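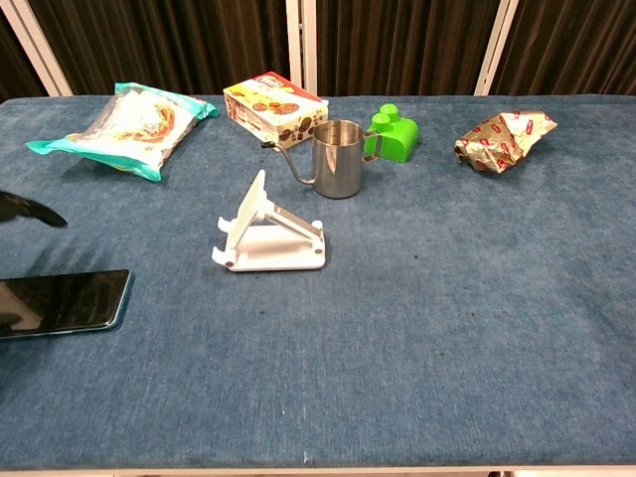

News > Business > Werkau

2021-09-04 | By our business reporter

Returns depot staff move to new duties as robot arms take over sorting

Workers at the Usden returns depot in Werkau have begun sharing their benches with robot arms, under a change that will alter the jobs of 37 people by the end of October.

The depot handles goods sent back to online shops, along with stock from damaged pallets. Items arrive mixed together, with kitchenware, phone accessories, toys and packets of food often in the same delivery. Until this summer all of it was picked up, checked and put into trays by hand.

The arms, supplied by Zoltov, now do part of the picking at 17 of the depot's 55 benches. An arm lifts an item with a two-fingered gripper and moves it to a tray for its type. A member of staff works alongside, deals with anything the arm has left behind and decides whether goods can be resold.

Soft packaging remains the main difficulty. Foil wrappers and thin plastic packets change shape when they are gripped, and the arms drop them more often than boxes or blocks. Shiny metal goods can also cause trouble under the depot's strip lights, and the lamps above four of the benches have been changed.

Yesenia Solís has worked at the depot for six years and was moved to a robot bench in the first week of the trial. "My wrists are better for it," she said. "I used to reach across the table all shift. Now I do more looking and more typing, and I'm on my feet less. It does get dull when the arm is having a good morning."

She said the noise was lower than she had feared, but that talking to colleagues was harder with the benches spaced further apart.

Usden said no permanent posts would be cut this year. Of the staff affected, 19 will stay at the benches as checkers and the rest will move to packing, repairs or goods-in. Checkers are paid at the higher inspection rate once they have finished a two-week course. Those moving to packing keep their present pay.

Staff representatives have asked for that promise to be put in writing and extended beyond the new year. They also want the hourly targets, which were set for hand sorting, to be suspended while people learn the new work. A meeting with managers is planned at the depot's Krajewska Street offices.

The company has not decided whether to fit arms to the remaining benches. Evening shifts will continue to sort by hand for the time being.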